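Wellton guesthouse puts slippers at the door for winter guests

August 2021

14 shares | 6 comments

The Yazzie guesthouse in Wellton will hand out house slippers to everyone staying there from December, the owners said this month. Guests will be asked to leave outdoor shoes in the entry and change before going up to the rooms.

The tile on the ground floor was put in last year and shows every mark, according to the guesthouse. Boots were the main complaint from the cleaning crew last winter - grit got carried as far as the breakfast room.

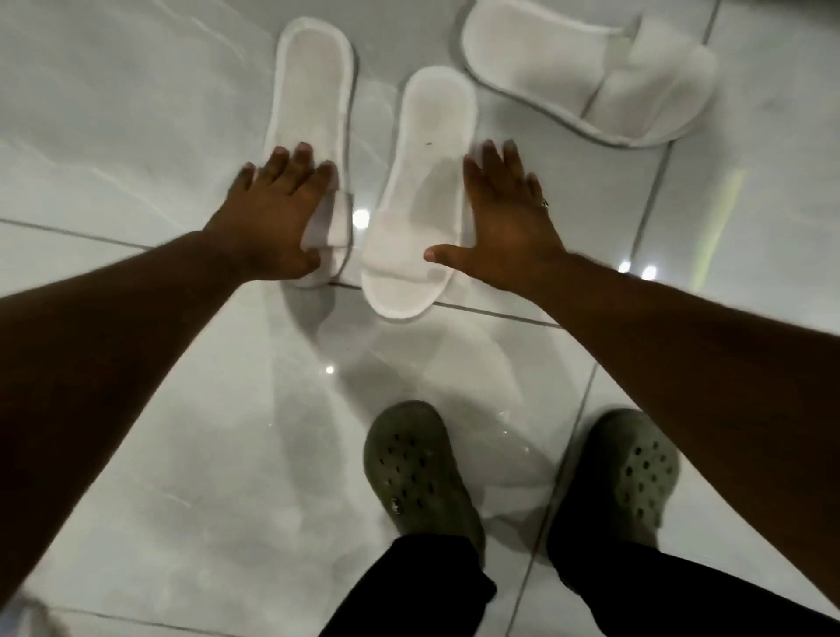
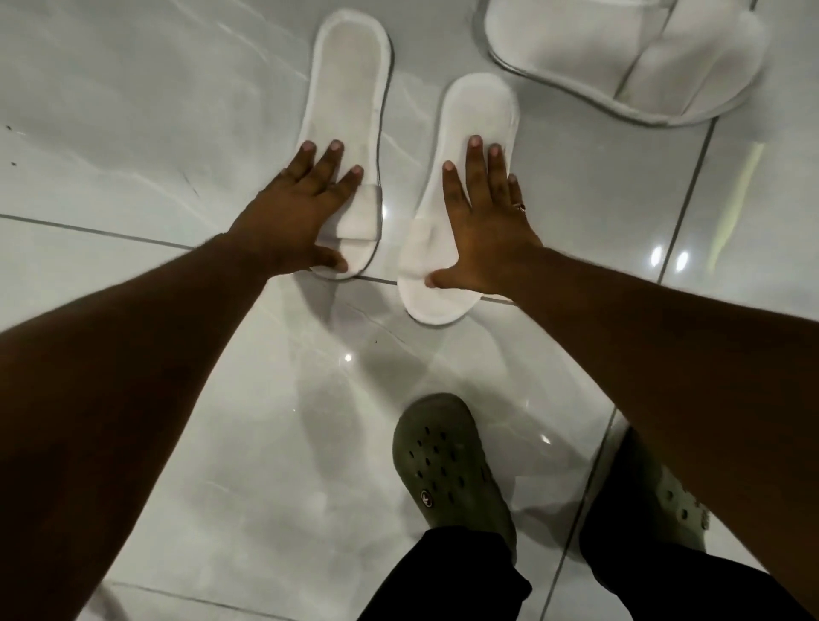
White slippers with a wide strap

A first order of 1,000 pairs has been placed with Flallier, a supply firm in Clukevitz. Pairs will be laid out side by side each afternoon before check-in, with the heels toward the wall. Two sizes are planned, and a child's size may be added if enough families ask for it.

The slippers are included in the room rate and guests can take them home. The guesthouse had 2,747 overnight stays last year and expects to reorder in the spring.

Anyone with a booking for December will get a note about the change by email. Guests who need to keep their own shoes on for medical reasons can tell the front desk when they arrive.

6 comments | Share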